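Keeping the two-armed robot in order: notes from the Pulano workshop

June 16, 2020

Several readers have asked us how we look after the two-armed robot at the Pulano workshop, and in particular why it was out of use for a part of the spring. The short answer is that the left gripper was losing things. The longer answer may be useful for other groups who run a similar machine with a small budget, so I write it down while I still remember the order of the work.

The robot came to us with two identical hands. Last year we changed the left one for a simple gripper, and kept the hand with separate fingers on the right arm. For our household tasks this is a good pair. The gripper takes small upright things from the floor or a shelf, and the hand manages handles and soft objects. The price for it is that we now have two different ends to maintain, with two sets of spare parts and two calibration files. Once in the winter somebody loaded the wrong file, and the left arm closed in the air well above the object, again and again, very politely.

In April the gripper began to drop light packets. Heavy things were fine, which confused us. We first suspected the finger covers and ordered new ones from Dronunico. They arrived after 11 days and changed nothing. Then we opened the wrist and found that one of the small screws holding the drive plate had turned itself out by almost a full turn. The plate could tilt a little, and at low force the fingers met at an angle. With a higher force they were pressed straight, and so the heavy objects stayed where they should.

We put the screw back with a thread lock of medium strength and marked all the screw heads with a line of paint. It is now easy to see with a small lamp if one of them has moved. We check these lines after every 115 hours of work, together with the cables.

The cables need their own paragraph. On the right arm they run partly on the outside, and they must have enough free length for the elbow to fold completely. In the old arrangement ours were tied too short near the base, and the jacket of one was rubbed thin. Engelhardt made us a replacement, and we tied it again with wider straps. The rule we use is simple: move every joint slowly to both ends by hand, with the power off, and look at the loops each time. It takes nine minutes, if you do not talk.

After any repair we run the same floor test before the robot goes back to the normal program. One arm has to hold a small light object upright, close to the floor, and the other has to bring its open hand to a basket without pushing it. We like the floor for this, as an error in height shows itself at once. Please put the fingers down slowly the first time. A fingertip that arrives too fast will not break the floor, but it can shift the wrist zero, and then you start from the beginning.
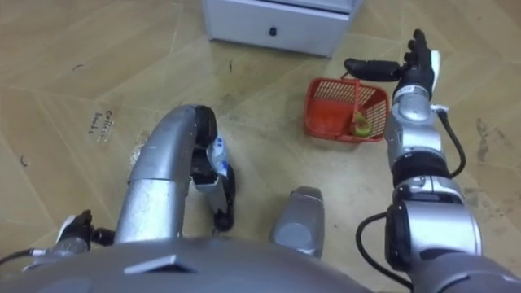

If the test is passed six times in a row, we write it in the logbook and save a copy of the calibration with the date in the file name. If it fails once, we begin counting again from one. This sounds strict, but before we had the rule, each of us had a private opinion about what "good enough" means.

Two things are still open. The Pokico software gives a warning for wrist temperature when we start the left arm in the morning, although the sensor reads normally a moment later. We have reported it and wait for the next version. Also, the spare finger covers are a little longer than the original ones, and the height offset must be corrected when they are fitted. The corrected value is on the inside of the tool cabinet door.

The next full inspection is planned for July. Groups who want to borrow our checklist can ask for it at the usual workshop address, and we would be glad to receive yours in exchange.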